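Spent the afternoon at the Giltus open day in the old Gallegos building. Posting notes as I go through them on the train.

Check-in was at a folding table by the loading door. You sign a sheet, get a sticker, and join whichever tour is leaving next. Mine had 14 people. A few students, a couple who run a packaging shop, one retired machinist who asked the best questions of the day.

First stop was a talk by Noémie Després. She said the company started out on bin picking and moved to what they call "awkward goods," meaning anything that isn't a box. Shoes, bags, soft toys, cables.

Her point was that boxes are mostly a solved problem and most of what stores ship back and forth isn't a box. I'd like to see numbers on that, but it matches what I saw when I worked returns.

Next was the Bikgate cell. It's an arm over a short conveyor that sorts returned items into totes. It ran the whole time we were there, at a slower pace than I expected. It stopped twice on a handbag with a long strap and someone had to clear it by hand.

I asked if they slow it down for visitors. They said yes, a little, and also that the fence sensors are set wider on open days. Fair answer.

The machinist asked about suction cups versus fingers. Short version: cups for anything flat and sealed, fingers for the rest, and they change over by hand. An automatic changer is planned for April.

Jasell is the software side. It takes recorded demonstrations and turns them into something an arm can try. They said they want 1000 good demonstrations of a task before they bother training on it. A "good" one is a clean recording with no drops and no long pauses.

Somebody asked who makes all those recordings. People do, sitting or standing at a table, doing the same small job over and over. They work in two-hour blocks and then switch to something else.

I hadn't thought much about how dull that part must be. The person showing us around said you get used to it, and that the hard part is staying natural. If you start moving like a robot, the data gets worse.

They do a lot with shoes. Pairs are a good test because both have to end up together, facing the same way, and they like to shift when you pick up whatever they're sitting in.

The arm version of the shoe task isn't ready to show. They told us that up front. What they have is the handheld work, and a video of an early arm attempt that ended with one shoe on the floor. They played it anyway, which I appreciated.

Q&A was short. Cost came up and they didn't give a price. Jobs came up too. Noémie said the customers she talks to can't fill the night shift. The packaging couple said the same about their own shop. One of the students pushed back on that and it went on for a while. No agreement reached.

Practical stuff if you go: wear closed shoes, they check. Parking is bad. The coffee is fine. Tours leave until 4 and the last one is the least crowded.

They plan to run another open day once the shoe arm is working. No date yet. I'll post it if I hear.

Last one from me, from the shoe table. Red holder with the pair inside, coming up off its black base.
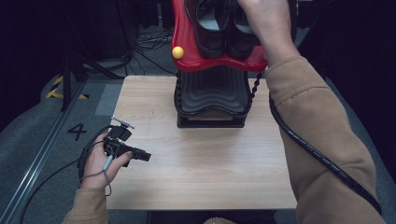
Shivam Yadav: Did they say whether the 1000 recordings are per task or per type of shoe? I'd guess a boot needs its own set. We looked at something similar for returns at work and that was the question we never got a straight answer to.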